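Changes to the Lustell Street pantry this September

The Bavton Food Pantry will move to longer hours in September, and a few other things will change at the same time. The short version is that evening pickup is being added, the sign-up form is getting shorter, and packaged snacks will now be handed out year-round instead of only when school is in session.

The pantry served 230 households in the spring, up from 142 in the same period a year earlier. Most of that growth came from families with school-age children, and most of those families told us the same thing on the comment cards: the midday hours are hard to make with a job, and the bags run short on things a child can eat without a stove.

Evening pickup

The new evening window will run for 2 hours, after the regular afternoon session. It will be pickup only, with bags packed ahead of time. If you want to choose your own items from the shelves, please keep coming in the afternoon. Bags that are not claimed by closing will go back into stock, so call before you are late if you can. We will hold a bag overnight if we hear from you.

Parking in the evening will be behind the building, off Wolter Avenue. The front lot belongs to the dental office and they have patients until late. Please do not use it, even for a minute. The back door has a ramp and a bell.

Sign-up form

The old form was four pages and asked for pay stubs. The new one is a single page and asks for your name, your address, the number of people in the household and any food allergies. Households already on the list do not need to fill it out again, but if your allergy information has changed, tell the front desk. The form will be printed in English, Spanish and Portuguese.

Snack foods

Until now we have bought snack bars and crackers with a school-year grant that ended each June. Figueiredo Market has agreed to sell us shelf-stable snacks at its own cost for the next 12 months, which lets us carry them through the summer. The order will change from month to month depending on what is available, so we can't promise a certain brand or flavor.

We are asking families to think of these as part of a bag and not the whole of it. Bars are handy for a bus ride or a long afternoon – they keep well, they don't need a bowl and most kids will eat them. They are also sweet, and some are closer to a cookie than a meal. When you compare two boxes, look at the serving size first, then the added sugar line. A bar with nuts or oats in it will usually hold a child longer than one without.

Parents of children with nut or wheat allergies should read the label every time, including on brands they know. Recipes change, and the same brand may make one bar with nuts and another without. If a box has been opened or the ingredient list is missing, don't take it. Bring it to the desk and we will swap it. 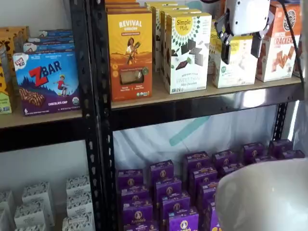
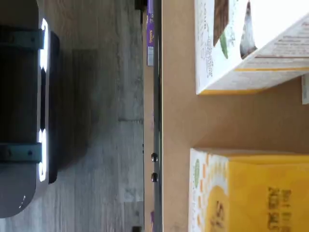
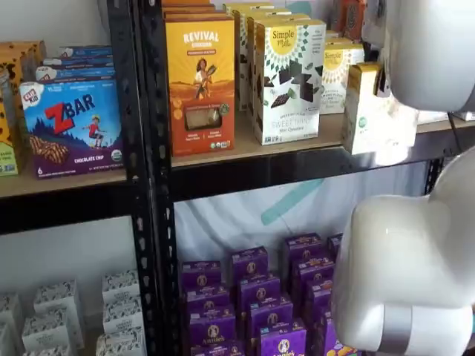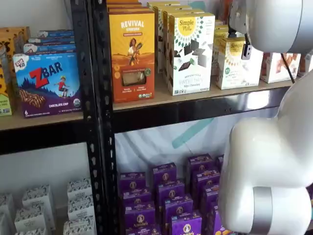 Donations are still welcome. What we need most right now is canned fish, peanut butter, low-sugar cereal, rice in small bags and cooking oil. We can't take homemade food, glass jars without a factory seal, or anything past its printed date. Drop-off is at the side door whenever the pantry is open. Larger loads, such as the remains of an office food drive, should be arranged by phone so that we have a cart ready.

We also need reusable grocery bags. Clean paper bags with handles are fine too, but the thin plastic kind split when they are packed with cans – please recycle those at the store.

The pantry will be closed for one week at the end of August while the floor in the cold room is replaced. Families on the list can pick up a double bag the week before. Milk and eggs will not be part of the double bag, and vouchers for those will be at the front desk.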